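Hotine kitchen cell

The Hotine kitchen cell is a work place for one robot, built into a small household-style kitchen. It is operated by the Illell laboratory and is used for handling of dishes and food-shaped objects. The robot has a white body, a rounded head with a blue circular light, and cables which are carried on the outside of the arm.

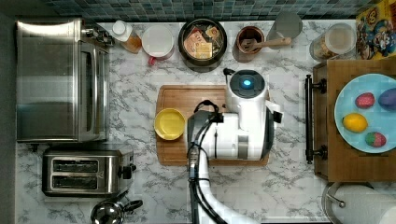 Layout

The cell has a marble-patterned counter with a tiled backsplash behind it. A toaster oven, a two-slot toaster and a kettle stand at the left side, and the sink is at the lower right. The cutting board in the middle is the main working area. Bowls are normally placed on its left half, and the plate with the small coloured objects is kept on the wooden surface to the right of the counter. Jars, pots and food boxes stay in a row along the back.

The kitchen appliances are disconnected from the mains during all robot work. The kettle is never filled.

Setting up

The setting up was described first by Shagufta Mirani in the cell handbook, and her order of work is still followed. The base is fixed before the arm is powered. The operator then moves each joint slowly by hand through its full range and watches the cables. A cable which becomes tight at the end of the movement must be given a longer loop before the motors are switched on.

After this the arm is sent to its reference position. The position is compared with a mark on the cutting board, and a difference of more than 5 mm means that the calibration must be done again. The board itself must not be moved between calibration and work.

Maintenance

The cell is inspected after every 29 hours of operation. The inspection covers the cable ties, the hoses at the joints, the screws of the brackets and the emergency stop. Cable ties are replaced at every inspection, also when they look good. Crumbs and dust are removed with a dry brush. Wet cloths are permitted on the counter only, and only when the arm is without power.

The joint covers may be opened by trained staff. In the laboratory these are Jawad Ghauri and Hok-lam Siu.

Repairs

The most frequent fault is a worn cable near a joint. It shows itself as a short loss of signal when the arm is bent. The damaged cable is exchanged in its full length, as repaired sections are stiffer and wear out sooner. The work takes 10 to 11 minutes for a signal cable and considerably longer for a power cable. Calibration is repeated afterwards.

See also: Ollum test bench; Virág cable guide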